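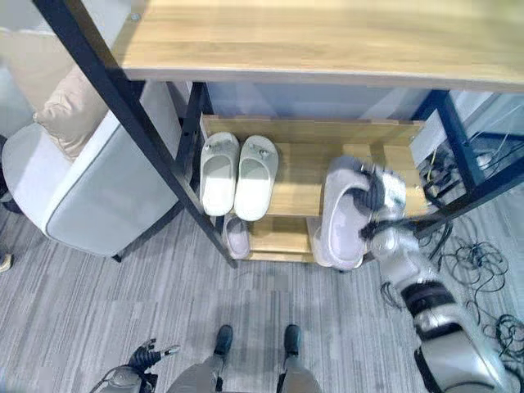
Slipper rack, hand comparison, part 2

5/6/21

Part 1 covered mounting and calibration for the two hands. The arm, head camera and controller are unchanged since then, and so is the firmware on the controller. The only variable this time is what is bolted to the right wrist.

Hand A is the Fluton, two fingers, parallel motion, sold mostly for picking boxes. Hand B is the Bridov, multi-fingered, tendon driven, with rubber pads. I ran both on the same task: grip a slipper by the front, lift it clear, put it back on the shelf with the toe facing the right way. I did 100 attempts per hand, teleoperated, with the same operator.

The Fluton scored 79 and the Bridov 91. Most of the Fluton's failures were the same failure. A parallel grip on a soft upper squeezes it flat, the slipper rolls around the line between the two contacts, and it ends up on its side. You can correct that by gripping closer to the sole, but then the finger backs hit the neighboring slipper on the way in.

The Bridov wraps around the front and the roll mostly goes away. Its cost is time. Median cycle was 21 seconds, against 14 for the Fluton, and nearly all of the difference is in the approach. With that many fingers you have to decide where each one goes before you close.

Wrist camera

The second change I wanted to test was the wrist camera. At full arm speed it is close to useless. Fingers stay sharp enough because they move with the camera, but the floor turns into streaks, and any marker on it is lost until the arm settles. I shortened the exposure twice. The second step made the image too dark under a shelf, so I went back to the first and capped the wrist speed on the long moves.
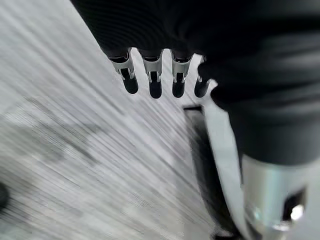
Popescu wrote in after part 1 to say that a global shutter would not fix this, as the streaks come from exposure time and a rolling shutter only adds skew on top. Better to add a small ring light and cut the exposure to a quarter, then look at gain last.

I agree with the diagnosis. The ring light is on order. My worry is glare off the finger brackets, which are bare metal and sit close to the lens – a diffuser may take care of it.

In the meantime the head camera does most of the work. It sees the shelves from above at a steep angle, so depth along the shelf is good and height above it is poor. The operator tends to stop high and creep down. I tried overlaying a height readout from the arm kinematics, and that took two seconds off the Bridov median in a short run. I have not repeated it for the Fluton.

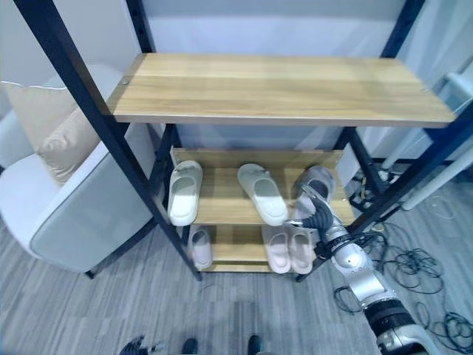
Controller load was the one surprise. The Bridov driver publishes joint states at 202 Hz by default, and with both camera streams running the control loop started missing deadlines. Dropping the driver to half that rate cleared it with no difference I could feel at the operator end. If you use the Ninar logging package, check its buffer setting too. Mine was writing every message to disk one at a time.

Mass matters less than I thought it would. The Bridov is 585 g with its adapter plate, the Fluton a little less, and neither one shows up in the settling time once the payload value is set correctly. Leave the payload at zero and the arm sags by a few millimeters at full reach, enough to clip a shelf edge.

Next is the ring light, then a rerun of both hands on the lower shelf only, where clearance is tightest. I also want to try the Fluton with softer pads before I write it off for this task.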